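Repères de volume effacés sur un gobelet doseur : comment refaire une graduation fiable ?

Krešimir Radulović
2022-08-21

Bonjour,
Je prépare de petites quantités de colle d'amidon pour la reliure. Mon gobelet en polypropylène, légèrement conique, a perdu ses repères au lavage. Le volume total à ras bord est de 646 ml, mesuré à l'eau. J'ai divisé la hauteur en parts égales et tracé les traits au feutre, mais les dosages obtenus ne correspondent pas : les parts du bas donnent moins que celles du haut. Faut-il une formule, ou existe-t-il une méthode plus directe ?

Saoirse Horgan

L'écart est normal. Dans un récipient évasé, la section augmente avec la hauteur ; des traits équidistants délimitent donc des volumes croissants. La formule du tronc de cône convient sur le papier, mais elle ignore l'épaisseur du fond et le congé intérieur.

Procédez par pesée. Posez le gobelet sur une balance à plat, faites la tare, versez de l'eau à température ambiante et marquez le niveau à chaque palier — 1 g vaut 1 ml avec une erreur négligeable pour cet usage. Lisez au bas du ménisque, l'œil à hauteur du liquide. 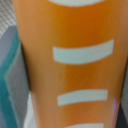 Objet cylindrique orange, barres claires régulièrement espacées.

Des barres à intervalle constant sur une paroi qui s'évase ne peuvent pas servir d'échelle de volume linéaire. Pour le marquage définitif, dégraissez à l'alcool isopropylique et gravez légèrement à la pointe : l'encre tient mal sur le polypropylène.

Aguiar

Moi je pèse tout directement, sans graduation. Une balance de cuisine précise à 2 g suffit pour l'eau, pas pour l'amidon en petite quantité.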